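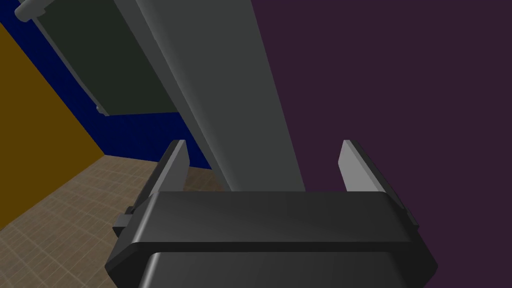
Two-Arm Cell at Brenow Gets a Full Gripper Setup Before the Software Goes Near It

Print this page | E-mail this story

Last updated: 5 March 2024

The simulation group at Brenow has rebuilt the setup for its two-arm kitchen cell, and it is a lovely bit of work. The cell is a simulated one, but the group looks after it the way a good shop looks after steel. Each gripper is opened wide and checked with nothing between its fingers, then the finger pads are lined up with the housing before either arm is allowed to reach for anything.

The new routine takes 90 minutes from start to finish. The old one could eat a whole morning, and it had to be repeated every time the robot model changed.

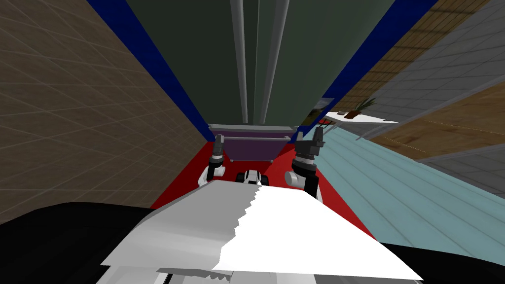
Nyokabi Muriithi
Automation reporter

Most of the time saved comes from Fultis, the in-house tool that stores joint limits, grip force and finger travel in one file. Before, those settings lived in five places, and a change to one could leave the others behind. Now a technician edits the file, reloads the cell and watches both arms go to their start positions – no hunting through menus.

The reach check is my favorite part. Both arms go out toward the purple bin together, one to each end, and the tool logs how far each wrist lands from its target. Anything outside the limit sends that arm back for a fresh zero.
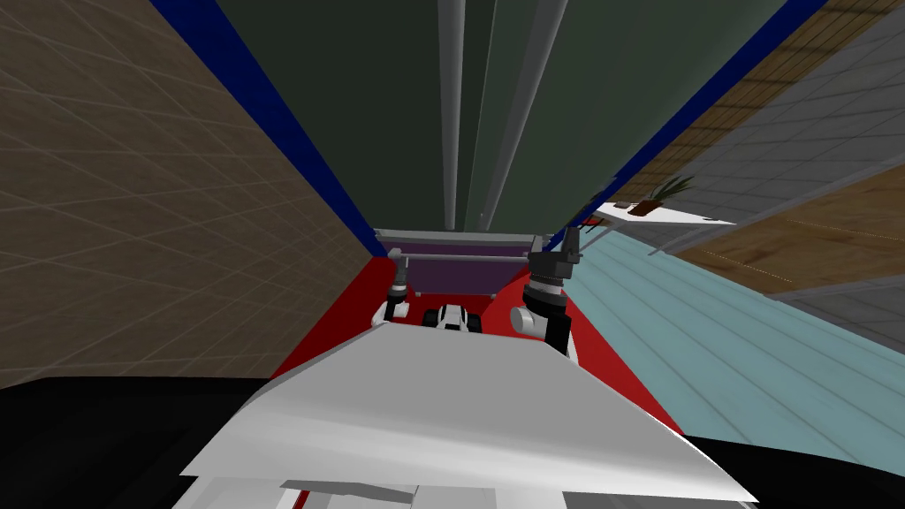 Wrist zero was the stubborn problem on this cell. Ostermann, which built the arm model, traced it to a rounding error that grew a little with each reset, and supplied a fix. The group tests it with the right gripper up at the corner of the tray, near the thin gray bar, a spot where a small wrist error is easy to catch. The cell has been through more than 500 resets with the fix in place, and the zero has held.

Next up is the Kokik controller, due in August. The setup file should carry over as it is – great news for anyone who sat through the old version!

Contact us | Copyright 2024 | Back to top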